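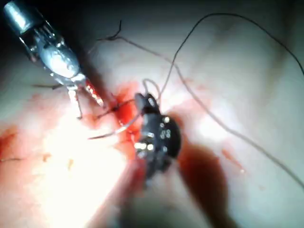
La réunion a porté sur la mise en place de DKIM et de DMARC pour les domaines de messagerie Breltent et Kadton. Le relais sortant signe désormais les messages des deux domaines, clé de 2048 bits, sélecteur distinct par domaine. Les rapports agrégés font apparaître 676 messages non alignés, tous émis par l'ancien serveur de listes Addale.

Publié le 13 novembre 2023
Par le secrétariat technique

1. Politique DMARC
Maintien de p=none pour Kadton. Passage de Breltent à p=quarantine, pct=24, sous réserve de la correction du point 2. L'adresse de réception des rapports (rua) reste commune.

2. Serveur de listes Addale
Le serveur ajoute un pied de page et modifie l'objet, ce qui invalide la signature d'origine. Deux options examinées : suppression du pied de page ou réécriture de l'en-tête From. La seconde est retenue. Les listes comptent plus de 3 000 abonnés ; la bascule se fera hors heures ouvrées.

3. Rotation des clés
L'ancienne clé publique reste dans le DNS pendant 7 jours après le changement de sélecteur. TTL abaissé la veille. Procédure à rédiger dans l'espace Pringle.

4. Points reportés
Alignement strict (adkim=s) : non traité. Journalisation des rejets sur le relais secondaire : en attente d'un devis de stockage.

Prochaine réunion : fin novembre, même salle.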